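3. The workroom and the things in it

I should say up front that I never meant to write a paper about a workroom. I came to Sokstead to look at how small workshops store light materials, and I figured the room itself would get a sentence or two. Then I spent most of March sitting in it, and my notes kept drifting over to the floor, the benches and the odd little pieces of plastic that were always lying on top of something else. Ilse Mulder read my first draft and told me to give the room its own section, so this is it.

Let me start with surfaces, as that's how people there talk. Dagim Hailu has worked at Sokstead longer than anyone I interviewed, and he sorts everything into "stays down" and "moves around." Heavy frames stay down. Tubing, film and boards move around, sometimes several times in a morning, and people have strong feelings about where they should end up! My notebooks hold 2,719 separate remarks about where a thing was or ought to be, and I coded them all by hand with Aoi Minami (we disagreed on 61 of them, mostly over what counts as "put away"). The categories are the ones from Demissie's scheme, with two of my own added for things resting on other things.

Those resting things turned out to be the fun part. A board on a bench works like a tray. Once it's down, people treat whatever lands on it as one group, even if the pieces have nothing to do with each other, and they'll talk about "that lot" when they mean the board and its load together. Film is the awkward one. It's so clear and thin that you mainly find it by its creases, and it settles over tubing in a way that makes you want to leave both alone. I asked Napaporn Klinhom whether she'd call film on top of tubing stored or just left, and she thought about it for a long time and said "parked." I've used her word ever since.

The floor follows different rules. There's an open strip beside the red frame, and the people I talked to all said it should stay open, though their reasons didn't match. Ayantu Negash wants it for light - she likes being able to see down to the bright end of the room. Dagim wants it for walking. Chairs are the usual argument, being neither heavy enough to stay down nor light enough to count as moving around, and I coded them separately in the end.

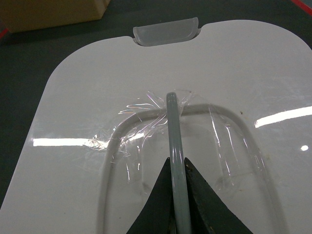
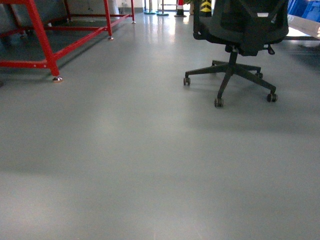

Figure 3. Bench and floor in the same workroom: film and tubing on a white board (first), and the open strip between the red frame and an office chair (second).

I went back and forth on whether bench and floor belong in one analysis. In the Britermont study they were kept apart, and I can see why, but at Sokstead people moved between the two in the same breath. A remark about a board would end up as a remark about the frame. So I kept them together and marked the switches, which is what Section 4 deals with.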